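# Stopping Is a Function, and It Should Be Tested as One

The Brenell incident report runs to 406 lines and gives three of them to the release lever. In our view the proportions are wrong. The report is careful on torque, firmware and the order in which alarms were raised. It has very little to say about the person whose thumb was held between two ridged pads while those alarms were being raised.

The facts are not in dispute. An operator using a pair of hand-held grippers to sort household articles attempted to clear a folded cloth from the left tool by hand. The trigger return had stuck. The jaws remained closed under spring load, the software recorded a normal grasp, and the session continued until a colleague noticed. The injury was minor. The tool had passed its acceptance check in November, and that check did not include opening the jaws with the trigger disabled.

Hand-held grippers occupy an awkward place in workplace safety practice. They have no motors strong enough to attract the attention given to a robot arm behind a fence, and they are usually bought, stored and maintained as if they were cameras or clipboards. Yet they are built to close on things and to stay closed. A fault in the closing action spoils a recording. A fault in the opening action can hurt someone, and it deserves the heavier share of the inspection.

Solteck's maintenance sheet, which Brenell had adopted without amendment, asks for the pads to be checked for wear and the screws for tightness every 2,000 cycles. Both are sensible requirements. Neither would have found a weakened return spring, which is hidden inside the body and gives no sign of its condition until the trigger is let go. Bevan Doolan's annex to the report recommends a timed release test at the start of each shift. It was recorded as "noted" and assigned to no one.

There is also the matter of where the work is done. Much of it has moved out of the laboratory and into furnished rooms, and rightly so, because a machine that is to handle socks and cups must learn from socks and cups as people keep them. Such rooms bring soft goods that wrap around a pad, cables lying near the working area and very little clear bench on which to put a faulty tool down.

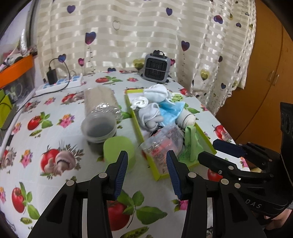 Siu-fong Kao objects that a shift-by-shift release test would be signed off unread within a month, and that the money would be better spent on a jaw that opens by itself when the trigger linkage fails. The objection has force. Paper checks do decay, and a mechanical remedy is to be preferred wherever one can be fitted. It cannot be fitted quickly to tools already in service, however, and the operators using them are entitled to some protection in the meantime.

We therefore ask three things of Brenell and of the organizations that follow its practice. The release test should be performed with the trigger held out of action, and the result written down by the person about to use the tool. Any tool that fails should be tagged and removed from the room the same day. The software should cease to treat a long, unchanging grasp as evidence that all is well.

The cost of these measures is small. The report has been open for comment since 2019-09-10, and the annex still has no owner.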